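Support > Robotics > Trollus Tidy > Ticket history

Search tickets, guides and parts Go

Subject: Left arm will not reliably pick up crumpled paper
Product: Trollus Tidy, two-arm cell
Site: Dunstan, ground floor lab
Opened: 10 Jun 2019
Opened by: Ayanda Venter
Assigned to: Hundach support, second line
Priority: Normal (asked for High, was given Normal)

Original report

The routine called "Clear Floor" is meant to find a piece of litter on the floor of the cell, pick it up with the left arm and drop it into whatever container we have taught it is the trash. The brochure calls this "everyday tidying, solved." We have one piece of crumpled paper. It remains unsolved.

What happens: the left arm comes down over the paper, stops, appears to think about its life, closes its fingers on a spot beside the paper and carries a gripful of air to the trash with great care. It then reports SUCCESS and plays the little chime. Please tell me how to switch off the chime, if nothing else.

What I've tried so far:
Restarted the controller. Same.
Recalibrated both arms from the wizard. Same, with a slightly different spot.
Swapped in a fresh piece of paper, on the theory that the first one had become too crumpled to be representative. Same.
Picked up the paper by hand. Worked first time.

Software is whatever the auto-updater installed on Friday. I would give you the version string, but the About page is where the license nag lives and I can't get past it.

Reply from Hundach support

Thank you for contacting Hundach. Please make sure that the working area is clear of obstacles before running Clear Floor.

Ayanda Venter

If the working area were clear I wouldn't need to run Clear Floor. I'm going to assume that was a template and wait for the next one.

Reply from Hundach support

Apologies, it was a template. Could you run the diagnostic batch overnight with logging set to verbose, and reset the paper between attempts? We'd like to know whether it misses in the same way each time. Also, what sort of floor do you have? The model was mostly trained on plain surfaces.

Ayanda Venter

Dark red marble with white veins. I didn't choose it. It was chosen by someone who thought the cell should feel like a home, and there is greenery printed on the wall panels to match. Whose home, I couldn't say.

"Reset the paper between attempts" means a person has to stand there and put the paper back, so it couldn't be overnight. I did it over two afternoons and would like it noted somewhere that the most dependable automation in this building was me, on a stool, re-dropping litter for a robot.

Results: 80 attempts. 14 failures that I would call failures. Of those, 11 were misses at the floor and 3 were good picks that got dropped on the way over. All of them were reported as SUCCESS, with chime.

Before you say that this is a decent score, consider what the job is. A toddler can do it. A toddler may then eat the paper, I grant you, but the pick is flawless. And the failures bunch up. When the paper sits close to the wooden shelf the arm gets shy and comes in short. Move the paper out toward the middle and it is almost competent. I've attached the verbose logs and the station camera view from the start of one of the shelf runs, with the left arm reaching down toward the paper.
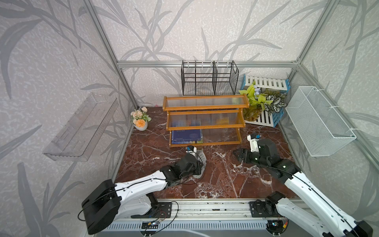

Shiuli Cassim added that she wouldn't pay for anything that tidies four times out of five, because you still have to walk over and check every time, and walking over is most of the chore. She'd rather have a machine that does one dull thing and can be left alone with it, like a dishwasher. Her vote was to close the ticket and buy a dustpan.

Ayanda Venter

I'm not closing the ticket. The dustpan point is fair, though, and I'd like it on the record that I have no good answer to it.

Reply from Hundach support

Thanks for the detail, it really helps. We've gone through the logs and there are two separate problems.

First, the misses. The planner puts a safety margin around every fixed object it knows about, and the shelf is entered in your cell file with the default furniture margin. Anything on the floor inside that margin counts as half forbidden. The arm is allowed to look at it but gets pushed away during the last part of the descent. You don't see an error because the planner considers the nudge a normal correction.

Second, the chime. SUCCESS is issued when the arm finishes its path. It doesn't check whether there is anything in the gripper. This is documented behavior.

To fix the first one:
Open the cell editor and select the shelf.
Change the margin type from Furniture to Tight.
Save, then re-run the hand calibration for the left arm only.
Don't touch the right arm profile. It will offer to update it for you. Decline.

Ayanda Venter

Documented where? I've now read the manual cover to cover, including the section on disposing of the packaging, and the nearest thing I can find is a sentence saying that the completion signal "reflects the system's confidence." I'll say it does.

Tight margin applied. I declined the right arm update. It asked again. I declined again. It asked in a different color.

Outcome: much better near the shelf. It got hold of the paper on the first run after lunch and every run until the coffee break. I had begun drafting something gracious. Then it clipped the bottom rail of the shelf on the way up, which is presumably what the margin was for. Nothing broken, and the books haven't moved. I would still like an arm that can tell the difference between being near a thing and being inside it.

Reply from Hundach support

Good news on the pick. For the clip, please set a retreat height so the arm lifts straight up before it turns. It's in Motion, Advanced, under "Polite exit."

Ayanda Venter

Polite exit is grayed out.

Reply from Hundach support

It's grayed out if your grippers are registered as third-party. Are you using the Erkov fingers profile?

Ayanda Venter

I was told by your own installer to use the Erkov profile on the left because the native one "had opinions about paper." It's in his handover notes. I can send a scan, coffee ring included.

Reply from Hundach support

Understood. Please switch to the native profile, turn on Polite exit, save, and then switch back to Erkov. The setting stays on. We know.

Ayanda Venter

That worked, and I feel worse for knowing it.

Status after a few more days of this, for anyone who finds the ticket by searching for "robot misses paper":

The shelf margin was the cause of the misses. Set it to Tight. Turn on Polite exit by the back door described above, or you will be trading missed paper for bruised furniture. After both changes I've had no misses at the shelf. The drops on the way to the trash still turn up now and then, and I've learned that a tighter ball of paper travels better than a loose one. So the current procedure for tidying up with a robot is to crumple your litter properly first. Pass that on to the household of the future.

The chime can't be turned off. It can be set to zero volume from the service menu, and the system then shows a warning that the volume is zero.

Shiuli asked me whether I think these things are ready for chores. For the sort of chore where somebody has set out the mess in advance, measured the furniture, argued with a settings page and is standing by with a stool – yes, nearly. I wouldn't let it loose in my kitchen. I have seen what my family does to a kitchen floor, and no part of it is in the cell file. But I've also watched it make a clean pick from right up against the shelf, slowly and with no fuss, and I'd be lying if I said I hadn't looked around for someone to show.

Reply from Hundach support

Glad to hear things have improved. We've raised a feature request for a gripper check before SUCCESS is reported. It's planned for the September release, subject to review. May we close this ticket?

Ayanda Venter

Has anyone checked that it's fixed, or did you just reach the end of the path?

Leave it open until September. And the right arm update prompt is back. It's orange now.

Status changed: Waiting on Hundach
Status changed: Solved (automatic, no activity)
Status changed: Reopened by Ayanda Venter

This site uses cookies to keep you signed in and to remember your recent tickets. Accept Manage settings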